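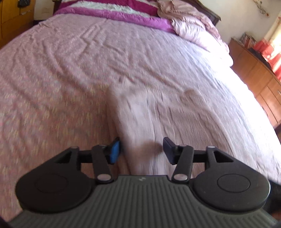
Figure 1. Hand-held gripper over a bedspread, fingers open. Wide-angle view from the tool camera.

Perception and Control for Household Manipulation
Handout 6: From the tool camera to a gripper command
Birnwood course in applied robotics, spring part. Version of June 7, 2025.

Before you read

You need Handout 4 (camera models) and the first half of Handout 5 (frames and transforms). The code is in the Sturneo folder of the course repository. If your installation is from November or older, please update it first, the calibration file has changed its format.

6.1 What we want to compute

The input is a sequence of images from a camera fixed on the tool. The output, for every image, is a small command: how the tool should move, and how far the fingers should be open. We write the command as seven numbers. Three are for translation, three for rotation, and one is for the opening. All of them are given in the tool frame and not in the room frame. Students often ask why. In a home we do not know the room frame, and we would have to estimate it again each time the bed or the table is different.

The opening is a number between 0 (closed) and 1 (fully open). Please do not use millimetres in your homework. The conversion is made later, in the driver.

6.2 Lens distortion

Look again at Figure 1. The edges of the bedspread bow outward to the left and to the right. A bed does not have this shape, it comes from the lens. A pinhole model will give large errors near the border of such an image, and the error is small in the centre, so one can easily miss it when testing only with objects in the middle.

In Sturneo we use the four-parameter fisheye model. The steps are:

1. Load the calibration of your camera. Do not take the one from your neighbour, even if the camera is the same type.
2. Undistort only the points you need. To undistort the full image costs time and you lose the corners.
3. Check the result on a straight edge near the border, for example a table edge or a door.

With the practice set the mean reprojection error should be under one pixel. If you get more than this, the reason is nearly always a wrong image size in the configuration.

6.3 Finding the fingers

The opening can be measured from the image itself. In Figure 1 the left pad is bright blue and the right one is nearly black. For the blue pad a threshold in HSV space is enough in most rooms. The dark pad is more difficult, because the linkage behind it is black too, and a shadow on the cloth can also become part of the same region.

Our solution is simple. We detect the blue pad, and we use the fact that the two linkages are mirrored. The position of the dark pad is then predicted by reflection over the centre line of the tool, and we search only in a small window near this prediction. A window of 60 by 60 pixels was good for us. With 70 we started to catch the shadow.

Two warnings. The centre line of the tool is not always the centre line of the image, so take it from the calibration. And the colour threshold must be tested in daylight and in lamp light – a window beside the working place can change the values a lot.

6.4 Cloth as a target

For a rigid object we can speak about its pose. For cloth this has not much meaning. What we look for is a place where the fingers can take hold, and in most cases this is a fold. The raised fold that runs down the bed towards the gripper in Figure 1 is a candidate of this kind. The fingers face each other from left and right, and the fold runs between them lengthwise, so closing them would press on its two sides.

The detector Tamihana gives each candidate a score made from three terms:

a) height of the ridge over the surrounding cloth
b) angle between the ridge and the closing direction (90 degrees is best)
c) sharpness of the image patch

Term c) was added later. In Figure 1 the area of the ridge is slightly blurred by motion, and on such patches the height estimate is not reliable. The term does not remove the candidate, it only makes the score lower until a sharper image arrives.

Patterned or speckled cloth gives many weak edges. Smooth the image before the ridge filter, otherwise every wrinkle will become a candidate.

6.5 The control loop

The loop reads an image, updates the candidates, chooses one, and sends the command. It must never wait for the detector. If no new result is there, the last one is used again, but for at most three cycles. After this the tool stops and holds its opening.

Keep the chosen candidate until another has a clearly better score. Without this rule the tool will swing between two folds of similar quality.

6.6 Exercises

The data set Girkolgate has 134 short sequences with cloth. Use 57 of them for tuning and keep the rest for the final test.

Exercise 1. Plot the opening over time for any five sequences. Mark where the blue pad was lost.

Exercise 2. Replace the reflection step of 6.3 with your own method and compare the errors.

Exercise 3. Set the weight of term c) to zero. Which sequences become worse, and does any become better?

Hand in one PDF file and your configuration file. Code is only needed for Exercise 2.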